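Flesach 抓取规划与腕部视觉软件
产品页 / 控制与感知 / Flesach 3

概述
规格
安装与依赖
接口
许可
更新记录

Flesach 是一套运行在工控机上的抓取规划与腕部视觉软件，面向双指平行夹爪和六轴、七轴机械臂。软件从腕部相机取图，完成目标分割、位姿估计、抓取候选生成、碰撞检查和轨迹下发，末端闭环由同一进程内的伺服模块负责。适用对象为餐具、厨具、浅口容器及其他壁薄、口沿明显、摆放间距不固定的物件。

软件不含机械臂、夹爪和相机。硬件选型见“兼容设备”一节。

产品组成

Flesach Core：任务调度、状态机、日志。所有其他模块依赖 Core。
Flesach Vision：腕部单目或 RGB-D 图像处理，输出实例掩膜、口沿曲线和六自由度位姿。
Flesach Grasp：抓取候选生成与排序。
Flesach Motion：碰撞检查、逆解、轨迹生成。内置 Pruton 求解器。
Flesach Bench：离线回放与标定工具，可在无机械臂的电脑上运行。

Core 与 Vision 为必装。Grasp 和 Motion 可分别替换为用户自有实现，替换时需遵守“接口”一节中的消息定义。Bench 随任一许可提供，不单独计费。

感知

Vision 模块以腕部视角为默认输入。腕部相机的特点是夹爪始终占据画面下方的一部分，目标的近侧口沿在接近过程中会被手指遮挡。软件在标定阶段生成一张夹爪掩膜，随开合量插值更新；落在掩膜内的像素不参与分割，也不写入深度图。更换指端垫块后须重新生成掩膜，Bench 中的“指端掩膜”向导可完成此项操作。

圆形容器的位姿由口沿椭圆拟合得到。可见弧段不足时，模块使用上一时刻的估计与当前弧段联合求解，并在输出中将 rim_partial 置为 true。下游模块可据此降低接近速度或请求换一个观察位。默认配置下，可见弧段低于阈值且没有历史估计时，不输出位姿，只输出掩膜。

高反光台面需要单独处理。白色亮面桌板会反射顶灯，形成小面积过曝点，这类亮点在边缘检测中容易与浅色口沿相连。Vision 提供 glare_reject 参数，取值 0 至 3。取 0 时关闭；取 1 时仅剔除饱和像素；取 2 时增加邻域梯度检查；取 3 时还会比较相邻两次观察中亮点随相机移动的位移。取 3 要求腕部至少有一次平移，单帧任务不可用。

竖立摆放的碗、碟由另一条分支处理。沥水架类支撑物可预先登记为“槽式支架”，登记内容包括槽向和槽距。登记后，位姿求解把物体主轴约束在槽向附近，允许一定倾斜。未登记的支架按普通障碍物处理，其中的物体仍可识别，但朝向的置信度会下降。

抓取规划

抓取候选按物体类别分三种策略生成。

口沿夹取：一指在内、一指在外，夹住容器侧壁。适用于蒸笼、盆、浅筐。需要给出壁厚上限和手指插入深度。内底铺有垫布时，应设置 liner_clearance，使内侧手指停在垫布上方。该值由用户测量后填写，软件不从图像推断垫布厚度。

外径夹取：两指跨过物体外径。受夹爪最大开度限制，超过开度的物体自动跳过。

立沿夹取：用于槽中竖立的碗碟，两指分别从口沿两侧下探。规划器会检查相邻槽位，相邻物体侵入手指扫掠体时，该候选被剔除。两侧均被占用时，规划器优先选择支架端部的物体。

候选排序综合四个量：接触面法向偏差、手指与邻近物体的最小间隙、机械臂可操作度、口沿可见程度。权重写在 grasp_rank.yaml 中，可在运行时重载。排序结果写入日志，每条候选附带被剔除或降级的原因码。

运动与伺服

Pruton 求解器在关节空间搜索无碰撞路径，再按速度、加速度和加加速度上限做时间参数化。障碍物来源有两类：用户登记的静态几何，以及 Vision 输出的实时体素。静态几何支持平面、长方体、圆柱和三角网格。桌沿、立柱、椅背等固定或半固定物体建议登记为静态几何，实时体素只承担桌面以上的目标区域。

接近末段可切换为视觉伺服。伺服以口沿曲线为特征，控制量为末端平移和绕接近轴的旋转。口沿被手指完全遮挡后，伺服自动冻结图像修正，按最后一次有效估计走完剩余行程。冻结行程的上限由 blind_travel_max 限定，超过上限时任务以错误码 77 终止并回退到预抓取位。

工位画面

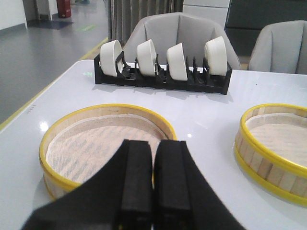

腕部相机视角：双指夹爪位于竹蒸笼上方，后方黑色沥水架内立放四只白碗。

此类布置同时用到口沿夹取与立沿夹取两种策略。建议为两类目标分别建立观察位：蒸笼的观察位取俯视偏斜，使远侧口沿完整；碗架的观察位降低高度，使槽间空隙可见。两个观察位共用同一组手眼标定结果。

标定

手眼标定采用眼在手上方式，标定板由用户自备。Bench 引导采集不同姿态的图像，并给出重投影误差和各姿态的残差。残差偏大的姿态可以单独删除后重算。标定结果以文件形式保存，文件头记录夹爪型号和相机序列号，二者与当前设备不符时 Core 拒绝启动任务。

规格

操作系统：Linux，64 位，建议启用实时内核
处理器：x86-64，八核及以上
显卡：支持半精度推理，显存 8 GB 及以上
内存：32 GB 及以上
伺服周期：5 ms
规划耗时：典型桌面任务约 102 ms，不含图像采集
默认通信端口：2626
编程接口：C++17、Python 3
配置格式：YAML

规划耗时与障碍物数量有关，上列数值在静态几何已登记、体素范围限于桌面的条件下测得。

兼容设备

机械臂：提供关节位置流式控制接口的六轴或七轴机型。Vergara 系列控制柜可直接使用随附驱动，其他机型需实现 ArmDriver 抽象类。
夹爪：双指平行夹爪，可回读开合量。不能回读开合量的夹爪只能使用固定掩膜。
相机：全局快门优先。卷帘快门相机可用，须将观察位停留时间设为曝光时间的两倍以上。

接口

各模块之间使用 Preller 消息层通信。主要消息如下。

vision/instances：实例掩膜、类别、置信度
vision/rim：口沿曲线、可见弧段比例、rim_partial 标志
grasp/candidates：候选列表、得分、原因码
motion/plan：关节轨迹、预计时长
core/state：任务状态、错误码

消息定义随安装包提供。主版本号相同的各版本之间保持向后兼容，新增字段均为可选。

使用限制

透明容器不在支持范围内。
叠放的蒸笼只识别最上一层。
笼壁受力变形不建模，夹持力上限须在夹爪侧设定。
软件不具备安全功能，不能替代急停、安全门或力矩监控。人机共用区域的风险评估由集成方完成。

许可

单机许可：绑定一台工控机，包含全部模块。
开发许可：包含 Core、Vision 和 Bench，不可连接实体机械臂。
许可文件离线校验，工控机无需联网。更换主板后须重新申请。

更新记录

版本 3.2，2021-11-14
新增 glare_reject 取值 3。
立沿夹取增加相邻槽位检查。
修正夹爪掩膜在全开位置插值越界的问题。
Bench 可导出单次任务的全部原因码。

版本 3.1
口沿拟合改为联合求解，增加 rim_partial 标志。
Pruton 求解器支持七轴冗余角约束。

下载

安装包（Linux）
消息定义
标定向导手册
ArmDriver 移植说明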